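Chapter 5
Whose Rule Is It, Anyway?

I wrote my first safety rule for a gripper on the back of a lunch receipt. It said "keep fingers clear," and I was very proud of it for maybe a day. Then a new hire at Prumstead asked me which fingers I meant, hers or the tool's, and I had to go home and think (a good question, and a pretty embarrassing one!).

You've spent four chapters with big machines behind fences. Those have thick standards, and you should know by now how to find your way around one. This chapter is about the small stuff: hand-held grippers, the kind a person carries into a bedroom or a kitchen to record how a job gets done. There's no fence and no light curtain, and the person holding the tool is also the person most likely to get pinched by it. So a lot of the good practice lives in house rules, and house rules are only as good as whoever wrote them down.

Take folding clothes. It sounds like the easiest job in the world until you try to write a procedure for it. Where do the fingers start? How wide open? What counts as a finished fold, and who gets to say so? At Kaewkla, where I learned most of this, we had 7 pages on shirts alone, and knitwear still got its own section. A chunky cable knit is thick and stretchy, and a rule that suits a bedsheet can be a bad one for a sweater.
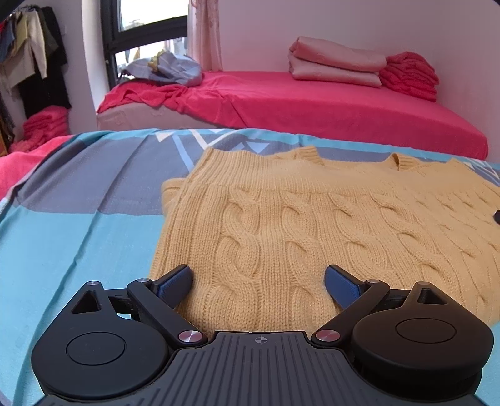

Chanida Chareonsuk read a draft of this chapter and told me I was being too easy on the people who write procedures. Her view is that any rule an operator can't check with their own eyes, standing at the bed with the tool in hand, should be struck out. "Grip gently" would go. "Open the fingers fully before you approach the edge" would stay. I argued with her for most of an afternoon in May and lost, so I've rewritten section 5.3 her way.

I still think there's room for a few soft rules, mind you. People need to know what a procedure is for, or they'll follow it right off a cliff the first time a sleeve is inside out. But I keep those in the introduction now, and the numbered steps are all things you can see.

Before you read on, get a sheet of paper and write a procedure for folding one sweater with a two-finger gripper. Keep it to 7 steps. Then hand it to somebody else and don't say a word while they try it. Hang on to that sheet, it comes back in section 5.3, where we set it next to the Takel house rules and start crossing things out.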